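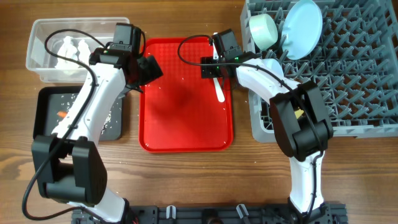

1/ Rice gets on everything: a dish thread

Okay so I said I'd write up how I deal with the dishes after a big rice night and I kept putting it off, because it's mostly me complaining about rice. You've been warned!

2/ Background for the new people: I cook a lot of rice. The market in Sadel sells the Heydari long grain in 800 gram bags and I go through them at a speed I'd like to keep private. I portion it out on trays, red one and black one, and then I eat way too much of it straight off the tray.

3/ The red tray is my favorite thing in the kitchen and also the biggest liar. A few grains on red, you spot them right away, you feel very on top of things. Then you flip it over the sink and there's one more stuck in the textured part, holding on for dear life.

4/ The black tray is worse to look at but better to clean, go figure. White rice on black looks like a crime, grains all over the right half, plus that bit of orange by the left side that I'm going to go ahead and call carrot.

5/ Rule number one in my house is DO NOT RINSE FIRST. I know. I know!! But wet rice is glue. If you let it sit on the tray until it dries out a little, it'll brush right off with your hand or a dry paper towel. Rinse it and you're picking starch out of the corners until bedtime.

6/ Rule number two, keep the raised edges on your side. Tip the tray toward one corner, tap the other end, and the grains slide down in a little herd. Then tip that corner over the compost. I used to tip it straight over the long side and get half on the floor — my socks remember.

7/ Somebody asked about the rack last time. It's the gray plastic kind with the angled tines, from Sterkance, and yes it's big, yes it takes over the right side of the table. I had a cute little wire one before. It held a mug and a half and it fell over if you breathed on it.

8/ What I like about the tines is you can stand a plate up in the slots and it just stays. The light blue plate goes in vertical. The mint bowl goes on its side next to it, because if I put it flat it keeps a puddle in the bottom and I find out about the puddle with my sleeve.

9/ People had OPINIONS about bowls on their side last time. 141 replies, mostly bowls. One person said upside down or don't bother. I tried upside down for a week! It sits across three rows of tines and then there's no room for anything else.

10/ Soap: I'm on the Wumden one, unscented. Their lemon one made my rice taste like a bathroom and I'm not over it. Tiny squirt, warm water, soft brush for the red tray because of the texture. For the black one a plain old sponge does it.

11/ Clear bins are the hardest thing I wash, by a mile. Every streak shows. You think it's clean, then the afternoon light comes through the window and it looks like you licked it. 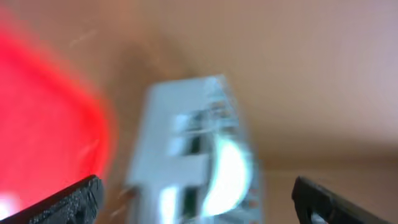
12/ So with those I skip the towel completely and let them drip. Towels leave fuzz, and fuzz on clear plastic is somehow more annoying than rice. Lean it at an angle if you've got the space, open side down, and go do something else.

13/ The order I go in, for the person who wanted it: clear stuff first while the water's fresh, then plates and bowls, then trays last since they've got the starch. Change the water before the trays if it's gone cloudy. Mine always has.

14/ And wipe the table LAST. I have a wood table with a long brown grain and the rice lines itself up in the same direction so you can't see it. Run your palm across it. You'll find three more grains. You'll always find three more grains.

15/ Next one is probably going to be about pan lids, where they live and why it's never where I left them. If you've got a tray trick I haven't tried, tell me, I'm making another pot around six.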